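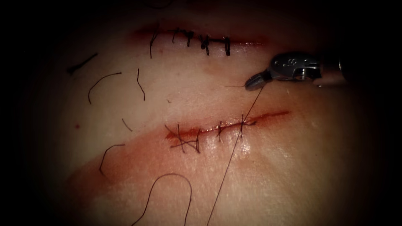

# Buying and Looking After Key Hooks, Tags and Small Organizers

Most homes have a drawer where spare keys, luggage tags and carabiners end up. A few cheap parts will keep it in order. The tips below cover what to look for when comparing listings and how to make the parts last.

## Before you order

- Read the measurements, not the title. "Large" on a hook rail can mean anything. Measure the wall first and write the number down.
- Check what the pack contains. A 54-piece tag set often counts every split ring and paper insert as a piece.
- Add the shipping before you compare. A low price with separate postage is often the dearer one.
- Look for the load rating on adhesive hooks. If the listing gives none, use the hook for one key and nothing heavier.

The Perkata rail comes with screws and wall plugs. The Esposito one comes with adhesive strips only, so you will need to buy screws if you want it fixed for good. Both fit in a narrow hallway.

## Putting up a hook rail

1. Hold the rail at elbow height and mark the holes with a pencil.
2. Check the marks with a level. Door frames are often out of true, so don't line up by eye.
3. Drill a small pilot hole and clear out the dust.
4. Push the plugs in until they sit flush.
5. Drive the screws most of the way, check the level again, then tighten.

For adhesive strips, wipe the wall with rubbing alcohol and let it dry. Press each strip for a full minute. Leave the rail empty overnight. Fresh paint needs a few weeks before it will hold a strip.

## Opening a stiff split ring

Fingernails are the wrong tool. Slide a staple remover between the coils and squeeze — the teeth hold the ring open while you thread the key. A thin coin works on larger rings. If the ring stays gapped afterward, throw it out. It will drop a key sooner or later.

## Labels that stay readable

Ballpoint fades on plastic tags. Use pencil or a fine permanent marker on the paper insert, and cover the marker with clear tape if the tag will hang outdoors. Don't write your address on any tag that leaves the house. A color or a short code is enough: blue for the shed, G2 for the second garage key.

## Cleaning

- **Brass:** warm water, dish soap and an old toothbrush. Dry it right away.
- **Leather fobs:** a barely damp cloth, then a little leather conditioner. Keep them off the radiator.
- **Enamel:** soap and water only. Scouring powder dulls the finish.
- **Carabiners with a sticky gate:** one drop of light oil at the hinge, then wipe off the extra.

## Storing the spares

A tackle box with movable dividers beats a drawer tray. The Hadidgate box is shallow enough to slide under a bed, and the Dostley one has a lid that locks. Put rarely used keys at the back — the boat, the old suitcase, the meter cupboard — and keep a list taped inside the lid. Cross off keys when you change a lock, and take the old ones to a scrap metal bin.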